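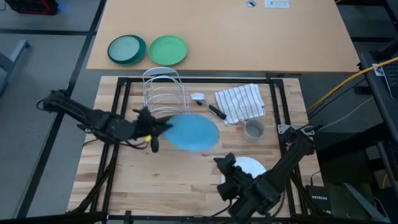 Donau's board asked one thing when I sent them the outline for this: can you please not read us the press release. Fair. So I won't. Slides are up on the share anyway.

Sep 16, 2025 – internal comms track, second slot after coffee. Mic check first. Clicker was dead last time.

OPEN
Who here has written an executive appointment release. Hands. Who has read one to the end that wasn't their own. Wait for laugh, if no laugh keep going.

Topic: handing over a senior job in public. New head of communications, new CFO, whoever. What goes out, when, who hears first. Using Avell as the main case bc we ran it and they said yes to sharing.

SLIDE 2 – AVELL, THE SHORT VERSION
Makes board games and puzzles. 400 staff over two sites. In March they named a new VP of communications, hired in from outside. Old one had been there forever, well liked, leaving on good terms.
Plan was: release at nine, staff email at nine, all hands at noon.
What happened – trade reporter had it the evening before. Called the front desk. Front desk knew nothing. Staff read it on their phones on the way in.
Pause here.

SLIDE 3 – WHERE IT LEAKED
Not a villain story. The new hire's old employer, Wanyama, posted a goodbye note on their own site. Very nice note. Named the new job in line two. No one had told them there was a time on it.
Say: ask the other company. Put it in writing, with time zone!! We now send a one page sheet. Copy is in the handout, last page.

SLIDE 4 – THE RELEASE ITSELF
Show draft one on left, final on right.
Draft one: 1747 words. Yes, for one appointment. Quote from the CEO, quote from the chair, quote from the new VP, quote from the retailer partner (why).
Final was 3 paragraphs and one quote.
Read out the CEO quote from draft one, slowly. "Thrilled" twice in one sentence. Don't name who wrote it. (It was me.)
Points
– Start date in the first paragraph. Reporters called for it every time it was missing.
– Who she reports to. Staff care about this more than her awards.
– Where the old VP is going, or that they're retiring, or that they've left. One line. Leave it out and people fill it in themselves.
– Boilerplate at the bottom – check it. Avell's still listed a warehouse they sold.

SLIDE 5 – STAFF FIRST, HOW MUCH FIRST
Will get argued with on this one. My view is an hour. Donau like a full day, and they've gotten away with it, but small place, everybody knows everyone.
Managers get it before their teams, with three lines they can say out loud. Not a Q&A doc of eleven pages, they wont open it.
Night shift. Avell forgot the night shift. Don't forget the night shift.
If the company is listed, talk to legal before any of this, order changes. Skip if short on time.

SLIDE 6 – NENDDEN
Quick one. Same kind of hire, went much quieter. They put the news on the staff page first with a comment box open. 1458 views by lunch, most comments were asking about parking at the new office. New VP answered the parking questions herself. Best thing in the whole launch imo and it cost nothing.
Caveat – views not people, some will be the same person refreshing. Say this before someone in the back does.

SLIDE 7 – WHAT I'D DO AGAIN
One owner for the timeline. One phone number on the release and someone who picks it up.
Photo of the new person sorted a week ahead. Avell used a crop from a conference badge. Awful.
Put a day 30 note in the calendar, short, from the new VP, what she's heard so far. Avell's got more replys than the announcement did.

QUESTIONS
Probably get: what if they pull out after it's announced. Has happened to me once. Correct it same day, two sentences, no adjectives.
Probably get: social first or release first. Same minute, scheduled, and somebody sitting there watching it go.

Handouts by the door. Feedback forms go to the desk, not me.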